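Two-arm holds for beginners - Litside Robotics Club

If your team has only ever driven one arm, sharing a long object between two is brilliant fun. Start slowly!

1. Put both arms in slow mode and clear a space between them.
2. Grip the blue tube from the side with the right arm.
3. Bring the left gripper up to the lower end, fingers open.
4. Close gently - the ribbed orange fingers bend, so let them do the work.

Two table views, then one from a gripper:
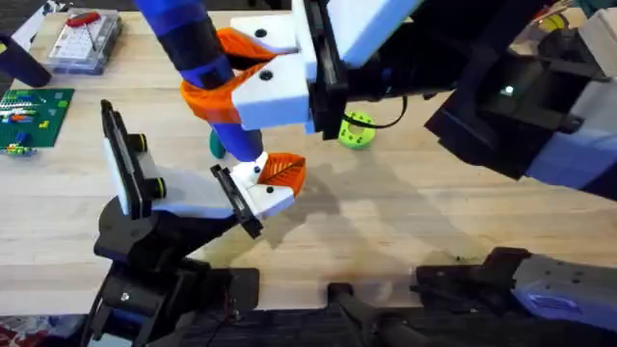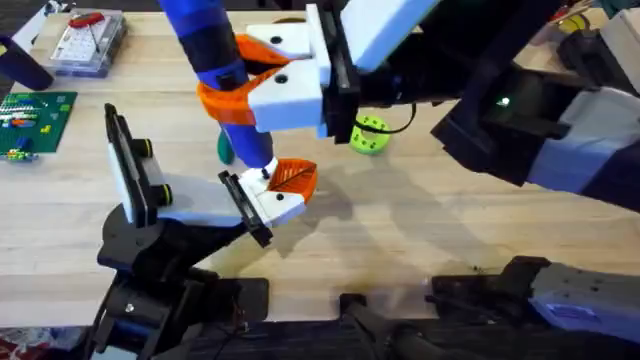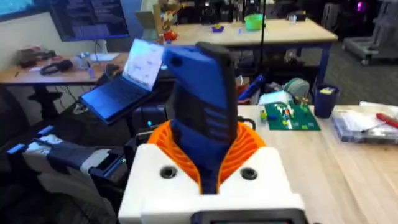 Merrick team asked whether both arms should close together, and added that they had better luck at Dolside by waiting for the first grip to settle. We'd do the same. Try 19 slow runs before you touch the speed setting, and write down every slip. Our April group reached 60 and loved it.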